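Tema 5. Almacenamiento y rotación de alimentos en cocinas pequeñas
Módulo de Higiene alimentaria. Profesora: Sawsan Hamdan
Apuntes de clase, octubre

5.1. Punto de partida

En el tema anterior vimos las vías de contaminación. En este nos ocupamos de lo que ocurre entre la recepción del género y su preparación. Las cocinas pequeñas (comedores escolares, casas de colonias, cafeterías) comparten un problema: la misma superficie sirve para recibir, clasificar, preparar y a veces emplatar.

5.2. Clasificación por conservación

Alimentos perecederos: carne, pescado, lácteos frescos, platos cocinados. Necesitan frío desde que entran.
Alimentos semiperecederos: huevos, patatas, cebollas, algunas frutas. Aguantan más tiempo, según la variedad y el ambiente.
Alimentos no perecederos: legumbres secas, arroz, azúcar, conservas sin abrir. Lugar seco, fresco y sin luz directa.

Una conserva abierta deja de ser no perecedera. El contenido sobrante se pasa a un recipiente limpio con tapa, se etiqueta con la fecha de apertura y se guarda en la nevera.

5.3. Temperaturas

Para la nevera trabajaremos con 4 °C como valor de referencia. El termómetro se coloca en la zona menos fría y la lectura se apunta al abrir la cocina y al cerrarla. La puerta es la parte que más oscila, así que la leche no debería ir ahí, aunque casi todos los fabricantes pongan el botellero en ese sitio.

5.4. La encimera como zona de paso

El género se deja en la encimera el tiempo justo para revisarlo y repartirlo. Orden de trabajo: primero los productos fríos, después los frescos sin refrigerar y al final los secos. Los envases que vienen del exterior no se apoyan donde luego se va a cortar, salvo que se limpie y desinfecte entre una tarea y otra. 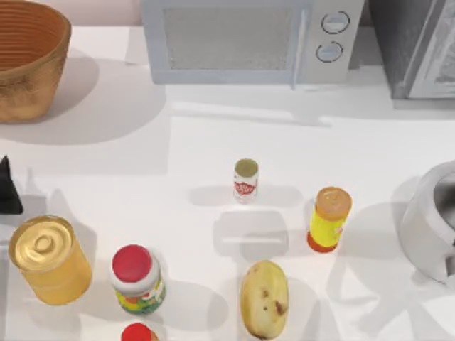 Figura 5.1. Encimera con alimentos y utensilios, vista desde arriba (imagen generada por ordenador).

Los aparatos fijos restan superficie útil y conviene tenerlos en cuenta al planificar la descarga. En el caso práctico de la cafetería Tuller, que tenéis en el anexo, la encargada, Maeve Moynihan, cambió la hora de recepción para que no coincidiera con los desayunos. No hizo falta ninguna obra.

5.5. Rotación

Se usan dos criterios:
FIFO: sale primero lo que entró primero.
FEFO: sale primero lo que caduca primero.

Cuando no coinciden, manda FEFO. No hay que confundir la fecha de caducidad, que afecta a la seguridad, con la de consumo preferente, que afecta a la calidad. Pasada la primera, el producto se retira sin probarlo.

5.6. Registro

La ficha de almacén lleva producto, proveedor, lote, fecha de entrada y fecha límite. La ficha modelo tiene 32 líneas; si se llena a mitad de semana se abre otra, sin escribir en los márgenes.

Ejercicio para entregar

Leed el caso Tuller y redactad un plan de recepción de una página. Indicad qué productos guardaríais primero y dónde apuntaríais las incidencias. Los grupos de Deividas Luik y Peadar Hayes lo expondrán en clase; los demás lo entregan por escrito.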